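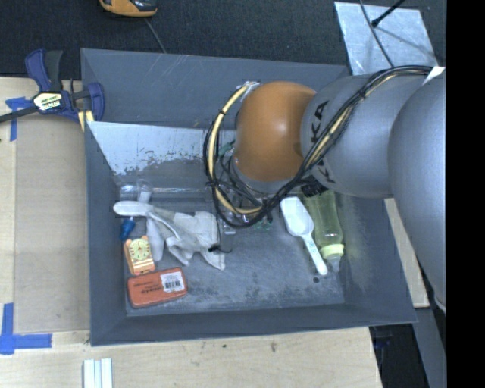

Genowefa Kozłowski
Reply posted 09:40
I would not support repainting. Our site holds 70 large bins of the Lanau pattern, and the policy since January has been to leave worn interiors alone unless material is coming away on to the contents. A scuffed floor does no harm to returned goods. Fresh paint applied over a poorly prepared surface will lift again, and the department will have paid twice.

stores_office_north
Reply posted 10:15
Thank you for the reply. My question concerned the far wall more than the floor. There is a pale strip below the darker upper part with a ragged lower edge, and it looks as if the coating has flaked there. The whitish wear on the floor I am content to accept. Could members say at what point they withdraw a bin from service?

Bunnag_Returns
Reply posted 10:52
Our written rule is as follows. A clean, dry cloth is drawn once along the worn area. If flakes come off on the cloth, the bin is emptied and set aside. If the cloth is clean, the bin stays in use and is looked at again in 4 weeks. The rule applies to walls and floor alike.

I must respectfully disagree with the previous contributor on painting. We had 5 bins treated by Statetti and they have given no trouble.

Genowefa Kozłowski
Reply posted 11:20
May I ask how long the treated bins have been back in service, and whether they carry loose goods or boxed? The two are hardly comparable.

Bunnag_Returns
Reply posted 11:31
Boxed, in the main. I accept the point as regards loose goods.

quality_desk_2
Reply posted 13:05
On a separate matter, members may wish to settle how they treat gloves found in bins. There is a crumpled off-white fabric one on the left side of the floor in the opening post. At Jestarano a glove is entered as a foreign item unless it appears on the packing list. Our last yearly return ran to 2,247 entries under that heading, and gloves were the largest group by a wide margin.

stores_office_north
Reply posted 13:22
Gloves are among the goods we handle, so at our site the glove would be entered as stock. I agree that the distinction should be written down. At present it rests on the judgement of whoever is on shift.

quality_desk_2
Reply posted 13:40
In that case I would suggest that staff gloves be of a different colour from anything held as stock. We made the change to blue and the queries fell sharply.

Genowefa Kozłowski
Reply posted 14:10
Colour alone would not satisfy our auditors, who ask for a marked cuff. I can send the wording of our instruction to any member who requests it.

stores_office_north
Reply posted 14:26
Please do. I shall carry out the cloth test on the far wall and enter the result under this heading. Painting is on hold until then.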